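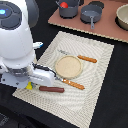

How to lay a place on a cloth when you own neither a proper table nor any patience

Filed under: Table, Cheap and Fairly Cheerful

My grandmother ironed her table linen on both sides. I iron mine on the side that faces guests, and only if the guests have been rude about it before. Between those two positions there is a method, and it takes less time than finding the napkin rings.

What you need

A plain cloth, cream or near it, with a woven band round the border
Something flat and round for the middle
Cutlery with coloured handles, matching or near enough
A dark table, or a dark sheet thrown over a light one
An iron, if you must

On the cloth

Get a woven one. Printed cloths have opinions, and by the second course you will be tired of hearing them. Mine is a Weldale, bought in September from a shop that was closing down and had been closing down since I moved to the area. The border is slightly darker than the rest, and that's useful, as it shows you where the edge is when you're setting out in poor light.

Wash it before you use it for the first time. New cotton comes with a finish on it that repels water, soup and anything else you might want a cloth to deal with. Forty degrees, no softener. Pull it square while it's damp, one person at each end, and try to stop pulling before it becomes a contest.

Setting it out

1. Wipe the table and let it dry. Black tables show every crumb you have ever dropped.

2. Put the cloth down on the diagonal. Straight is perfectly respectable, but on a small table a diagonal cloth leaves you bare corners for glasses, and a glass stands better on wood than on a hem.

3. Smooth it from the middle outwards with the flat of your hand. Don't tug the corners. You will only move the crease somewhere more visible.

4. Put your round thing down first, near the centre. A flat beige disc is ideal, being the colour of everything and therefore the rival of nothing. Mohandas Gounder, who taught me this over a very long lunch, used a flatbread for the purpose and ate it when the starters were late. I have since done the same and recommend it, provided it is a flatbread.

5. Now the cutlery. Set one piece at an angle, handle pointing away to the right, with the tip running in towards the disc. Orange handles are good on cream. So is dark green. White handles vanish, and you will find them again in the washing-up water with your thumb.

6. Stand back, go and do something else, then come in through the door as if you'd been invited. Anything crooked will announce itself. Fix that and leave the rest.

If it looks wrong

It is usually too full. Take one thing away. If it still looks wrong, take away another, and if you get down to the bare cloth you may prefer to eat in the kitchen.

If the cloth slides, put a thin non-slip mat underneath. Jastitz do one by the metre that cuts with ordinary scissors. The thick rubbery sort leaves lumps, and your guests will spend the meal pressing them.

If the handles have ridges or a twist in them, go round with an old toothbrush after washing. Gravy gets into a groove and stays there like a lodger.

Putting it away

Shake the cloth outside, downwind. Roll it round a cardboard tube if you have one, as folding puts back every crease you spent the afternoon removing. Keep the cutlery in a drawer of its own, or it will be borrowed to open paint.

Comments are open until I get tired of them. I already know about starch.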